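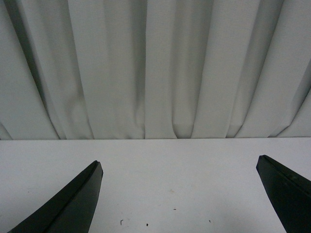 Lead arm, follow arm, notes to self

I have been teaching the arm to fold a face washer. The method is teleoperation: I move a small lead arm with my right hand, the follow arm on the bench copies its joint angles, and the software logs both along with the wrist camera. When I have enough runs, a policy gets trained on the lot and tries to do it without me. My first post covered the wiring. This one covers what changed after the first set of demonstrations, which I threw out.

The first set was 79 runs. Training went through without complaint and the loss curve looked fine. The policy would reach down, close on air a finger's width above the cloth, and then carry out the rest of the fold with great confidence and no cloth. I watched it do this for most of an evening before going back to the recordings.

The recordings had three problems, all mine.

Start pose. I was beginning each run from wherever my hand happened to be. On playback the first second or two of each run is just me getting the arm to a sensible spot, and no two are alike. The policy had learned a blurry average of those. Now the follow arm drives itself to a fixed home pose, fingers open, and logging doesn't begin until it has been still there for a moment. I hold the lead arm in its cradle until the tone sounds. The cradle is a bit of foam with a slot cut in it.

Looking at the wrong thing. When I operate, I look at the bench with my own eyes, over the top of the arm. The policy only gets the wrist view. I was making decisions from information it never had, mainly which corner of the cloth was on top. Zsolt Boros pointed this out on the Latside forum when I posted my loss curve, and suggested operating from the camera feed alone with a sheet of cardboard between me and the bench. I did 30 runs that way. It is slow and fairly unpleasant. Depth is the hard part: from the wrist, the fingers fill the lower corners and the surface past them is plain white, so there is very little to judge height by. You learn to watch the shadow of the cloth. After the 30 I took the cardboard down again, but the habit of checking the monitor stayed, and my approach is noticeably lower and flatter than it was.

Pausing. I stop to think. The log doesn't know I'm thinking, so it records a motionless arm over a cloth as the correct action. A policy trained on that will happily stop over the cloth and stay there. I now trim any stretch where no joint moves for longer than half a second, apart from the grasp itself, where a short dwell is wanted. The better fix is to not pause. I rehearse the fold a few times before I start logging for the night.

On the background. The grey curtain hangs straight down behind the bench and its hem sits at the back of the white top. Before that the camera had the whole shed behind the bench, including the door, and the colour of everything shifted when the door was open. With the curtain up, what the camera gets at home pose is folds, bench and the two fingers, and not much else. The folds aren't the same from night to night and I don't straighten them. A bit of variation back there is useful, and I'd sooner the policy learned to ignore the pleats than learned to rely on them. There are specks and a faint smudge or two on the white top as well. I wipe it down at the start of a session and leave it alone until the end.

Hand guiding versus the lead arm. A couple of people asked why I don't just put the arm in zero-torque mode and push it through the motion. I tried it. The Keken controller supports it and for a simple pick-and-place it's quicker to set up than a second arm. With cloth, two things go wrong. My hand and sleeve end up in the wrist view, and then they're in the training data but absent at run time. The second is that I can't work the gripper properly while also carrying the weight of the forearm. Gravity compensation on this arm is only fair, and the elbow sags. For recording waypoints I'd still use it. For anything with contact I'd build the lead arm.

The lead arm itself is printed, with Lonex servos in the joints, unpowered except for the trigger. Chin-lung Fu sent me a revised trigger bracket with a longer lever, and it made more difference than I expected. The old one had the full gripper travel in a few millimetres of finger movement, so I was either fully open or fully shut. With the new lever I can close to just touching, wait for the cloth to bunch, then close the rest of the way. You can see it in the gripper trace, a clear step where there used to be a cliff.

Settings, for anyone comparing. Logging at 30 Hz for both joints and video. Fixed exposure and fixed white balance on the wrist camera. Auto exposure was a mistake, as the black fingers swing the metering when they close. Follow arm velocity is capped low enough that I have to slow down for it. If I outrun it the lead and follow angles separate, and whichever one you train on is then slightly wrong. I train on the lead angles as the action and the follow angles as the state.

The new set will be 200 runs. I'm doing them in short sessions, because my fold gets lazy when I'm tired and the arm will copy lazy faithfully. Failed grasps where I recover are kept. Failed grasps where I give up are deleted on the spot, using a foot pedal, so I don't have to remember which ones they were.

Still open: the left finger seems to reach its stop before the right one on a full close. It could be the linkage or it could be the zero offset. I re-zeroed in January and it crept back. If it's the linkage I'll order the Garrido replacement and will have to decide whether the runs recorded so far are still any use. I suspect they are, but I'd want to train once on the old and once on the mix before saying so.

Posted 14/09/2024. Filed under: bench, teleop, cloth.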